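Skorkalwood > Shared Kitchen > Reports to Funder
November
By Callum MacLeish

Progress report: the shared kitchen

The second stretch of the Skorkalwood kitchen project has gone really well, and I'm glad to have so much to report! The counter and cabinets are in, the double sink is plumbed, and people have started using the place every day (some of them before we had even put the mugs away).

Your grant covered the dishwasher drawer, and it has changed the whole feel of clearing up. Cups go in upside down, plates stand between the tines, and the wire rack in the sink takes whatever needs rinsing first.
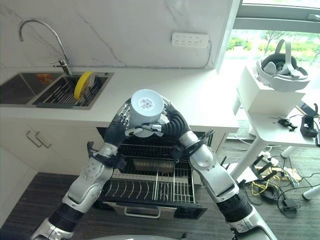
We have spent $727 of the kitchen budget on dishes, racks and small storage, nearly all of it through Gunn, who let us swap the first set of bowls when they turned out too wide for the shelves. There are now 16 place settings, enough for the lunch group with a few to spare. Mimar fitted the cabinet handles and came back to adjust a drawer that was sticking.

The floor was the part I worried about most. We went with striped gray carpet tiles in the end, partly for the noise and partly so a stained one can be lifted out and replaced. I love how much quieter the room is now - you can hold a conversation at the table while someone else does the dishes.

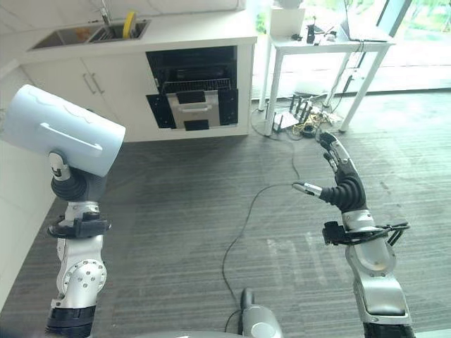
Storage is the next job. Larger containers still don't have a settled home, and we would like them off the floor and close to the sink. Stunovix has quoted for two open shelves and can start once we agree on the height. I'd like to go a little lower than their drawing so that everyone can reach.

Still open: labels for the cabinets, a second dish rack, and a cleaning rota that people will follow. I'll send the receipts with the next report.

Contact the Skorkalwood project office | Copyright Skorkalwood | Back to top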